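Pillows, Mats and the Summer Bed: Tips from a Hot Bedroom

In June the bed changes its clothes. The quilt goes up on the shelf, the tile mat comes down, and for the next few months I sleep on something that looks like a bathroom floor and feels wonderful. Anyone who has lain awake at 2 a.m. on a foam mattress will know why I put up with it.

A tile mat has opinions, though. It pinches if you fold it the wrong way, and it will slide off the mattress in the night like a tablecloth at a bad magic show. These are the habits that keep mine in line.

Keep a sheet under it. A plain cotton one grips best, but any sheet will do if you tuck it hard at the head end. Let the sheet show past the mat on the open side, so your calves meet cloth when you sit down to put on socks.

Wipe the mat before you lay it out. Use a cloth wrung out until it has nothing left to give, go along the rows, then across them, and leave the window open until lunch. I use a capful of Drenda in a bucket of water. My neighbor swears by plain vinegar, and her bedroom smells like a salad.

Pick pillows up by the corner. Grab one around the middle and you squash the filling into a lump that will stay there until fall. A corner lift lets everything drop toward the bottom, and a few shakes will even it out. Then swap corners and do it again.

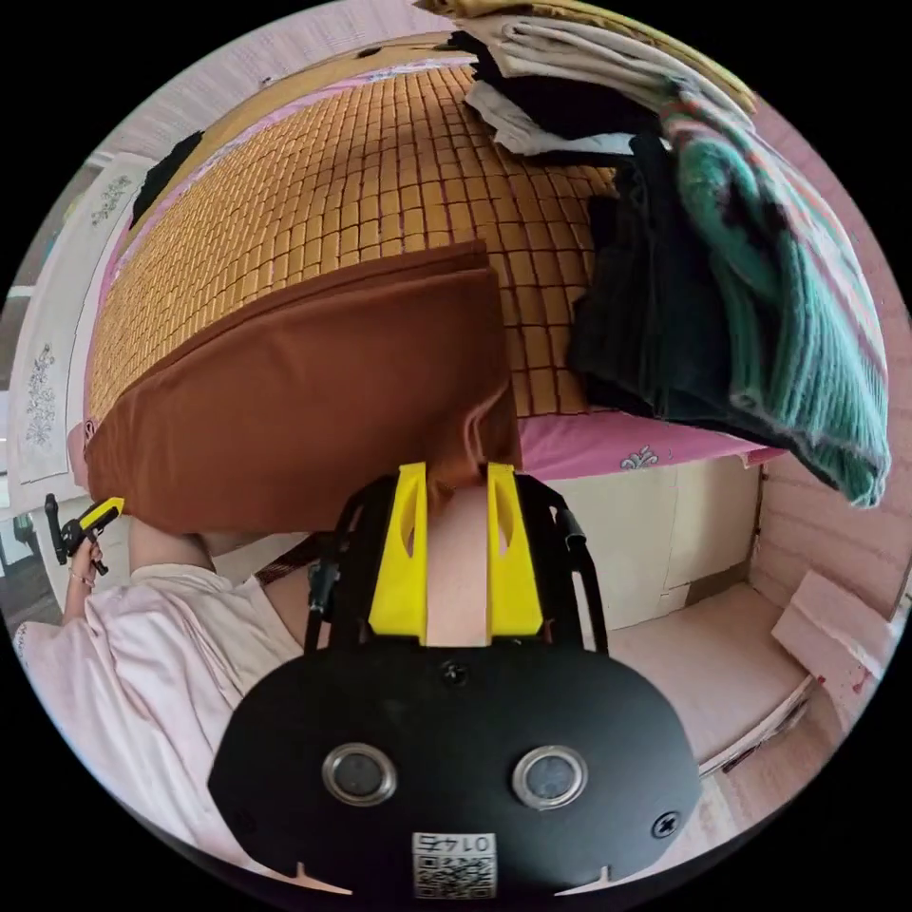 Brown pillow, up by one corner over the tile mat.

Dark covers hide a great deal, and that is the trouble with them. A white pillowcase nags you into washing it. A brown one will keep quiet for a month if you let it. Mine go in the wash every 9 days, an awkward number I settled on after failing at both seven and fourteen.

Wash covers inside out, with the ties or zipper closed. Tuncer makes a mesh bag that holds two of them and keeps the ties from knotting themselves around a bra. Skip the fabric softener. It leaves a film, and a slippery pillow on a slippery mat is a pillow on the floor.

Now for the pile. Every bed has one. You fold the clothes on the bed, mean to put them away, and by evening the pile has squatter's rights. I have stopped fighting it and made some rules:

Push it to one end, against the wall if you have one.
Pants and other heavy things at the bottom, shirts above.
Sweaters last, folded in thirds. They slump whatever you do.
It has to be gone before you brush your teeth.

The last rule gets broken the most. It's still a rule.

Long pieces of cloth are the other nuisance. Lay them flat on the mat, corner to corner if they won't fit the short way, and smooth from the middle out. The tiles are firm enough to press against with your palms, and for plain cotton that saves getting out the iron.

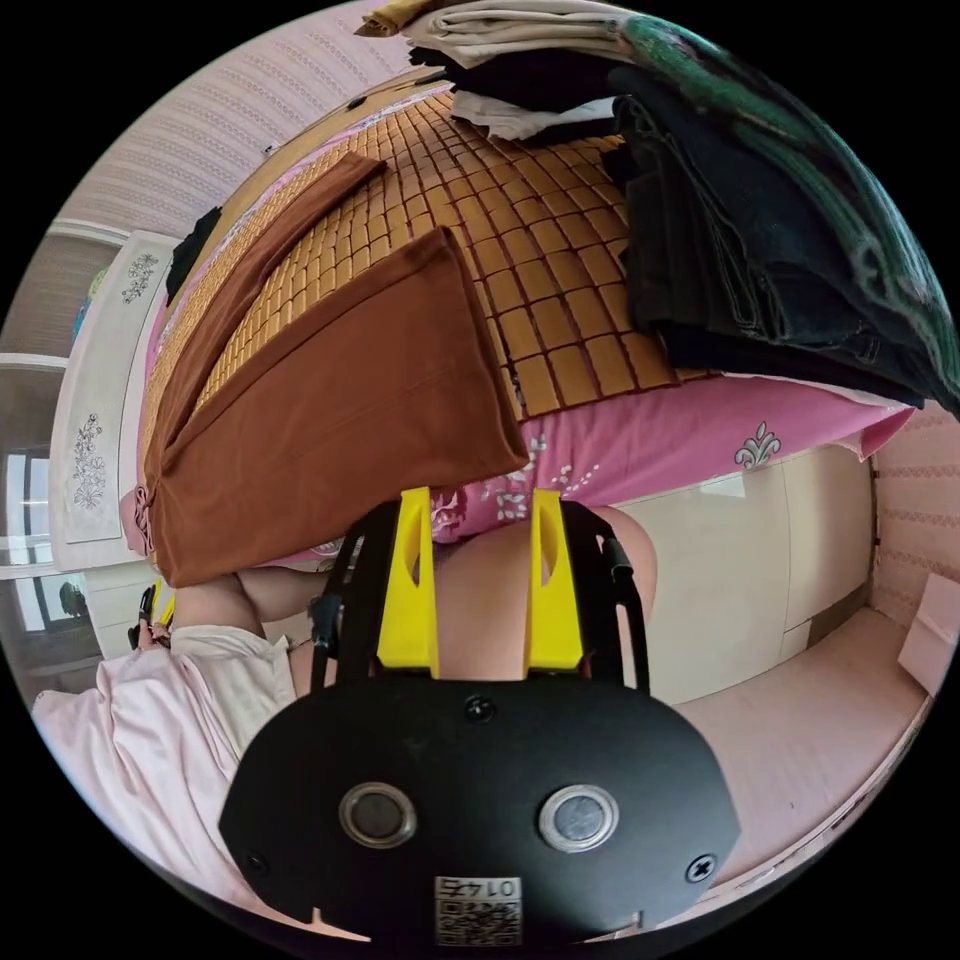 Can I iron on top of a tile mat?
Please don't. The heat can dry out the strips and loosen the cords between them, and the tile pattern will print itself on your shirt. Use a board, or a folded towel on a table.

Come fall, roll the mat with the smooth side out, tie it in two places, and stand it in the closet. Never fold it. I folded one once, and it has had a crease down the middle ever since, right where my hip goes.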